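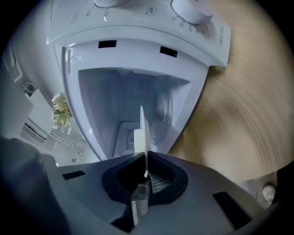
*The small white washer with its two dials - see item 2.*

**Gavesthorpe House residents' meeting**
2019-02-10, in the big kitchen

Present: Pascal Reuter (chair), Ines, Tobe, Marguerite, Lowell, Hattie (minutes)
Sorry to miss it: Dov, who has the flu

**1. Last minutes**

Read and agreed, with one fix. It was Lowell and Tobe who bled the radiators, so thank you Tobe, and sorry for leaving you out! The hall radiator is still clanking. Lowell will have another go at it.

**2. The little washer**

Most of the evening went on this one, and happily so. Everybody has now had at least one turn with the compact machine, and the general feeling was delight. Marguerite has done all her kitchen towels in it. Ines did two wool hats and a scarf by hand-wash rules (short time, cool water) and passed the hats around so we could feel them. They were lovely and soft.

Points raised:

- Dials. Tobe asked which numbers people have been using. Most of us go for 15 on everyday things. Lowell runs 30 for his work shirts and thinks they come out better than they do from the big machine in the basement. Agreed that 15 is plenty for anything that is only a bit sweaty. Pascal will write out a short card and tape it to the wall, well clear of the panel so the printing on it can still be read.
- Please turn the dials gently, and clockwise only. Hattie admitted to winding one back when she changed her mind. Let it run down by itself.
- Filling. Load it loosely. Ines has found that a pair of jeans with one T-shirt is as much as it likes, and that two pairs of jeans just sit there and sulk.
- Soap. Much less than you think! One small spoon of powder. Marguerite had suds up to the lid on her first go and spent longer rinsing than washing. We are going to try the Osach liquid when the powder is used up, and Dov has sent word that he'd like an unscented one.
- Lint. Wipe out the tub after each load, including the bottom. Tobe offered an old toothbrush for the corners and it will live in the mug by the sink.
- Draining. The bucket was a bit of an adventure last week (the mop has been rinsed and put back, thanks Ines). Pascal suggested moving the whole thing nearer the sink so the hose reaches without stretching. We tried it during the meeting with the hose Lowell had brought up, and it reaches with room to spare.

Agreed: the washer stays upstairs for good. All in favor, and Dov in favor by text message with several exclamation points.

**3. Sign-up sheet**

Now that we all want it at once, we need a sheet. Hattie will rule one up and hang it on the pantry door. Slots of 60 minutes, which covers a wash, a rinse and emptying the tub. Not before 10 on weekends, at Marguerite's request, as her room shares the wall. If you miss your slot by more than a few minutes, the next person may go ahead.

Ines asked if baby things could jump the line when her sister visits with the twins. Yes, of course, and can we please meet the twins.

**4. Drying**

The two folding racks from Auer's are a big hit. Lowell has put one by the back window, where it gets sun until lunch. The second is to go on the landing, folded flat when not in use - Dov walked into it in the dark.

Tobe would like a pulley rack over the stairs like the one his grandmother had. Great excitement about this. He'll measure the ceiling and bring a drawing. Pascal asked that we check with Mr. Rasum before anybody drills.

**5. House money**

The jar holds 50 dollars after soap and pegs. Agreed to spend up to half on a proper drain bucket with a lid and a second bag of pegs. Marguerite to buy both.

The pulley rack can come out of what we save at the laundromat. Tobe was doing sums on the back of the agenda by this point and looked very cheerful.

**6. Anything else**

- The basement machine still works and is still the right place for sheets and bath towels.
- Odd socks: the basket by the stairs is full again. Come and claim yours before the next meeting or Ines will make them into a draft stopper for the front door. She has already picked out the ones she wants.
- Lowell's soup was much praised. He will put the recipe on the fridge.
- Seeds for the window boxes were put off until next time. We ran out of evening.

**To do**

- Pascal: dial card, talk to Mr. Rasum about drilling
- Hattie: sign-up sheet
- Marguerite: drain bucket, pegs
- Tobe: measure over the stairs, toothbrush
- Lowell: hall radiator, soup recipe
- Ines: socks

Next meeting in two weeks, same kitchen. Dov is down to cook if he's well, otherwise Tobe.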